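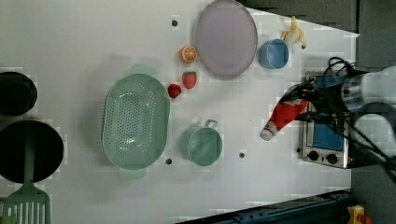
*Red bottle, toy oven, one peeled banana.*

Well, that's the home schedule done, and I'm still hoarse. If you missed the last game at Zisville, you missed a good one! We went into the third period down two, I had already started putting my gloves on to beat the parking lot traffic, and then the Cesine line scored twice in four minutes (the second one went in off a skate, and I'll take it). We lost in overtime anyway. I'm told a point is a point.

The crowd was announced at 961, our best of the season, in a rink that opened in 1906 and feels every bit of it when the wind gets under the east doors. Bring a blanket for the playoffs. The wooden seats in section 9 are the coldest in the building and also have the best view of the far net, so you'll have to make your own choice there.

A few of you wrote in about the power play. Yes, I see it too. We keep setting up on the left side and waiting for a cross-ice pass that everybody in the league has on video by now. When they put the big defenseman in front of the net for a couple of shifts last month, it looked so much better, and then they went right back to the old way. I'd love to know why. 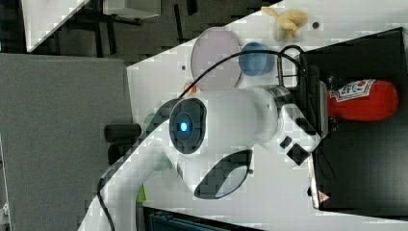

On to the first round, which means Skostedix again, for the third year running. They skate better than we do and their goalie is having a terrific year, but we took two of four from them and both losses were by one goal. Stay out of the penalty box and I think we've got a real shot.

Tickets go on sale at 10 a.m. at the rink window and at the Ó Dubhghaill shop on the corner, cash only at the shop. The away rink holds over 3000, so there should be plenty of room if you want to make the drive. I'm going to both road games and my car is already full, sorry! The bus sign-up sheet is by the skate sharpening counter.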